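The Ferry Account

The ferry company at Plirkside closed its books in June, and I was the one sent to close them. I had worked in the Clornar office for long enough to be trusted with a key and not long enough to refuse the trip.

The boat took the last passengers over at six. After that there was only the bridge, which had opened in the spring and had no toll. I sat in the ticket hut with the ledgers and a tin of coins and began at the first page.

The coins came to 1124. The ledger said 2000. I added it again and got the same answer, so I went down to the slip and asked the ferryman.

"That'll be the dog money," he said.

He had charged for dogs for years, written it down each night, and given it back in the morning when the owners crossed home. He had never written down the giving back. It seemed to him that everyone knew.

"The office didn't know," I said.

"The office never had a dog."

I wrote "returned fares" in the margin and drew a line under it. Then I asked about the loan from Plarkex, which stood at 3000 on one page and 2778 on the next with no payment between them. He looked at the river for a while and said that would have been the engine. They had taken the old one in part payment, and two men had carried it up the bank on a door.

I wrote that down too.

It was nearly dark by then. He said his sister kept a room in Annamalai Street and would feed me if I wasn't fussy. I said I had a bus. He said the bus had gone over the bridge at seven, like everything else.

So I walked up with him. His sister asked whether I had come to take the boat away. I told her I only did the figures. She said that was what the last one had told her, and he took the bell.

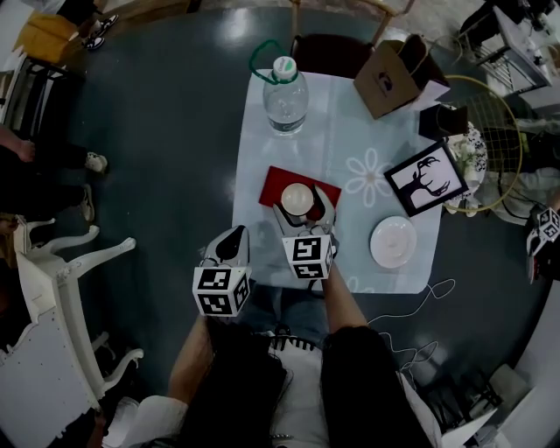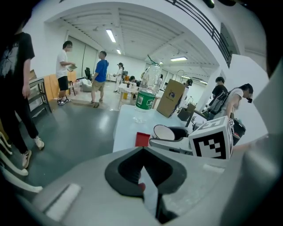
She gave me soup and the end of a loaf. The ferryman ate standing up, as he must have done on the boat, with one hand resting on the back of a chair. When he had finished he asked me what the account came to, all told.

I said it balanced.

"To the penny?"

"With the dogs in it, yes."

He nodded and went to wash his bowl. In the morning I found he had left the hut key on the step outside my door, along with the tide table for the rest of the year. I took the key back to Clornar and signed it in. The tide table I kept in my desk, and for a while I used to look at it before lunch and see whether he would have been going out or coming in.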